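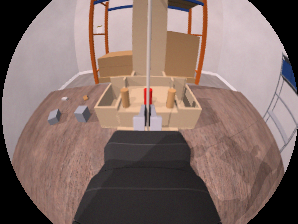 Ridwood Toy and Puzzle Library
Second progress report to the Skollalura Fund
12/13/23

Dear friends at the Fund,

I had meant to keep this to a single page, and I can already tell I won't manage it, so please pour yourselves something warm before you start. It has been a very full autumn and I'm so pleased to be able to tell you about it!

When I last wrote we were open two afternoons a week and lending from the back hall. We moved into the front room in November, which gave us a proper counter, a window onto the street and (my favorite part) a radiator that works. Membership now stands at 65 families, well past the 50 we had hoped for by the end of the year, and a good many of them came in simply by walking past the window and wondering what we were.

The collection has grown to around 600 items. Peg puzzles and sorting trays for the under-fives go out the fastest and hardly touch the shelf between loans, while the big floor jigsaws are slower than I expected. I think people worry about losing a piece. We have put a note in every box saying that lost pieces happen and there is no fine, and I'll let you know in the spring whether it helps.

Your grant paid for shelving, the lending software and 7 months of rent. The software, Ko, took some getting used to, and for the first few weeks I kept a paper notebook beside it in case I did something dreadful. I've since put the notebook away, though it is still in the drawer. The shelving came in a little under budget and, as we agreed by phone, the difference went toward storage bags and new labels.

Not everything has gone to plan. The Prundport visits, where we were to bring a trunk of toys to families who can't easily get into town, have happened only twice out of the six we promised you. The community room there was closed for roof repairs for much of the fall. We have the key again now, and the remaining four are booked for the new year. The families who did come were lovely, and one grandmother has already asked for a puzzle swap table, so we'll try that on the next visit.

One request, if I may. We would like to move the small sum left in the printing line over to replacement parts, mostly pegs, dice and game boards. If you're happy with that, a short email is plenty. The receipts and the loan figures are attached.

With very warm thanks, and do come and borrow something,

Shahla Kordestani
Coordinator, Ridwood Toy and Puzzle Library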